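Abono verde
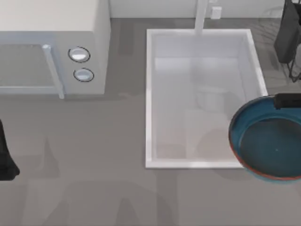 Se denomina abono verde al cultivo de plantas de crecimiento rápido destinadas a ser segadas e incorporadas al suelo, o dejadas sobre él, antes de que completen su ciclo. La práctica aporta materia orgánica, protege la superficie frente a la erosión y limita el lavado de nutrientes durante los meses en que la parcela no se cultiva.

Especies empleadas

Las leguminosas, como la veza, el trébol o el haba forrajera, fijan nitrógeno atmosférico mediante bacterias alojadas en los nódulos de sus raíces. Las gramíneas, entre ellas el centeno y la avena, producen un sistema radicular denso que mejora la estructura de los suelos compactados. Las crucíferas, en particular la mostaza blanca, cubren el terreno con rapidez, si bien no deben preceder a coles ni nabos – comparten con ellos enfermedades como la hernia de la col.

Siembra e incorporación

En climas templados la siembra se efectúa habitualmente en septiembre, a voleo o en líneas, sobre un terreno limpio y ligeramente rastrillado. La siega se realiza al inicio de la floración, cuando los tallos aún son tiernos; la mostaza puede alcanzar entonces 70 cm de altura. Los restos se dejan marchitar y se entierran a poca profundidad.

En el huerto de ensayo de Fontana, Elisa Bellini y Arturo Fabbri compararon mezclas de veza y avena en una parcela de 726 metros cuadrados. El intervalo adoptado entre la incorporación y el trasplante fue de casi 45 días.

Véase también: rotación de cultivos, compostaje, barbecho.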